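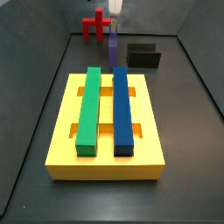
Figure 1. Purple, green and blue pieces with a yellow board.

What Do We Call That Color? Color Words at Home in Rakness
Final project report, Language and Everyday Life
Sheila Entwistle
2 May 2026

Why I chose this

My grandmother called every purple thing in her house "plum," including a bath mat that was much closer to lavender, and I grew up thinking plum was simply the grown-up word for purple. When we were asked to pick a topic from our own lives, I remembered that bath mat before anything else. I wanted to find out how families talk about color when they are cooking, folding clothes or looking for a missing shoe, and whether the words they use then are the same ones they use when somebody asks them straight out.

How I did it

Two families in Rakness, both friends of my mother's, let me record them in their kitchens over the December break. I typed up the parts where color came up, along with enough of the talk before and after to make sense of it, and ended up with 3384 words of transcript. (Typing up a family supper takes far longer than eating one, and I would warn anybody planning to do the same.) Then I went through with a highlighter and marked every color word, which gave me 146 of them to work with. After the recordings I sat down with the adults and asked them to name the colors of paint cards I had picked up at the hardware store.

What I found

Plain words did most of the work. Blue, green, red and white came up again and again, usually with a thing attached: the blue bowl, the green lid, your red one. People used a color mainly when there was more than one of something and they needed to tell them apart. A spoon was just a spoon until a second spoon turned up.

Purple was the most fun, as I had hoped. In the first family it was always purple, even for a sweater I would have called maroon, and there was a long and very friendly argument about that sweater which I have put in the appendix in full. In the second family the mother said "violet" for the paint card but "purple" for everything in her own kitchen. When I pointed this out she laughed and said the card looked like it wanted a fancier word.

The paint cards brought out words that never came up in the recordings at all -- sage, teal, mustard, dusty rose. I think sitting at a table with a student holding a clipboard made everyone want to do well.

What I would change

Two families is a small group, and they know each other, so they may have picked up each other's habits. I would also like to record in summer, when people are in the yard and there is more to talk about than supper. The paint cards should have come in a different order for each person. I used the same order every time and only noticed when I was writing this section.

My thanks to both families, who fed me every single time I came over.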